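Palesa Naidoo
Controls and motion, small cell work. Posts are my own.

June 3, 2025

1/ Thread on swapping controllers under the same arm. Old one is the Horgan box we have run since November. New one is a Vestby. Same arm, same table, same task file. Posting numbers because I could not find any when I was deciding.

2/ The task is planar pushing. One straight rod on the flange, vertical, no fingers. The arm moves small toy blocks across a board by pushing them from the side. No grasping at all, so grip force and finger wear are out of the comparison.

3/ Why a rod and not the two-finger gripper: with fingers, a late setpoint gets hidden by compliance in the pads. With a rod, a late setpoint shows up as a block that rotated when it should have translated. Cheap way to see timing faults.

4/ Total pushes logged across both controllers: 2,788. I threw out the first day on each because I was still changing gains.

5/ Motion settings. Tool speed capped at 60 mm/s on both. Same acceleration limit. Cartesian setpoints streamed from the host PC, interpolation left to the controller. The interpolation is where the two boxes differ most.

6/ Horgan: takes a setpoint, plans a short blend, runs it. If the next setpoint is late it decelerates, then picks up again. You can hear it on long moves. At the rod tip it is a small stop and a small kick.

7/ Vestby: holds the last velocity for a few cycles before it gives up. Late setpoints mostly vanish. The cost is overshoot. If you want to stop exactly at a block face, you have to send the stop early.

8/ Overshoot with the Vestby came down to tuning the hold window. The default is too long for contact work. I cut it to 6 ms and the end-of-push error dropped to where I stopped caring about it.

9/ The hold window setting is not in the main motion menu. It is under network diagnostics, second tab. Took me most of an afternoon. Writing it down so the next person can search for it.

10/ Pushes ending inside tolerance, Vestby after tuning: 93 percent. Horgan was lower, and its misses were nearly all rotation errors on the cube. I am not quoting the Horgan figure until I rerun it on the newer firmware.

11/ Shape matters more than I planned for. Cylinders forgive almost anything if you push through the middle. Cubes punish an off-center contact right away. Stars are the worst. The rod finds a notch between two points and drags the block along with it.

12/ Endang Majimbun asked if I was scoring stars separately. I was not. Now I am. If you average all the shapes together, the result mostly tells you which blocks you happened to push that day.

13/ Surface. Wood board, fixed to the table for the whole test. Friction along the grain and across it is close enough that I do not correct for it. I did check, with a spring scale and a cube, both directions.

14/ Calibration. Flat marker at a far corner of the board, camera-to-base transform recomputed at every start. With the Horgan I did it by hand from four touched points. With the Vestby I wrote a script. That is my effort and has nothing to do with the controller, so do not score it.

15/ Rod height. I keep the tip just clear of the wood. Too high and it rides up on rounded edges. Too low and any tilt error in the board plane puts the tip into the surface at one corner. Touch off in at least three places before you trust a single Z value.
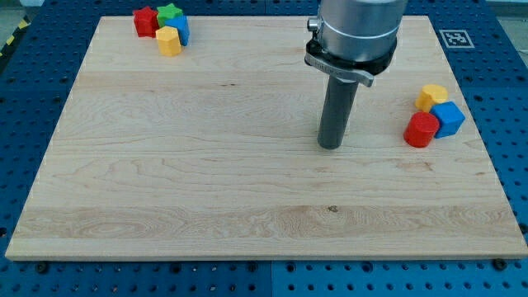

16/ Tilt was the other thing I had wrong. My first board plane was off by enough that clearance changed visibly between the left and right sides. The push model blamed friction for it. Refit the plane, friction estimate went back to normal, no other change.

17/ Protective stops. Horgan trips on side load sooner and needs an acknowledge at the pendant. Vestby lets you clear it from the host if the safety input is healthy. For unattended runs that is a big difference. For a shared room, talk to whoever signs off on your cell first.

18/ Logging. Horgan writes joint states at a fixed rate to its own storage and you pull the file later. Vestby streams them. I prefer streaming, but I lost part of one run to a full disk on the host, so set a quota.

19/ Clock sync. Neither is good out of the box. I log a host timestamp and a controller timestamp on every message and fit the offset afterward. Drift over a shift was small on both. Startup offset was not small on either.

20/ Several of you asked about the Plutetgate mounting collar. No complaints. I check the clamp screws when I change tools and they have not moved. It would be nicer if the tool could be indexed without a witness mark.

21/ Also asked: did I try the Filtow driver. Yes, for one evening, on the Horgan. It connects and reads state fine. Streaming setpoints through it added jitter I could not trace, so I went back to the stock interface. Might be my network card.

22/ What I have not tested: payload near the rated limit, anything with force control in the loop, anything with a second arm on the same network. Do not read this thread as covering those.

23/ Current plan: leave the Vestby on the arm, rerun the Horgan set with new firmware on the spare flange adapter, stars scored apart from the rest. Config files for both are going up once I strip the IP addresses out.

24/ Correction to 7: the hold is set in milliseconds, not cycles. "A few cycles" was me converting from the default at our update rate. Use the millisecond value.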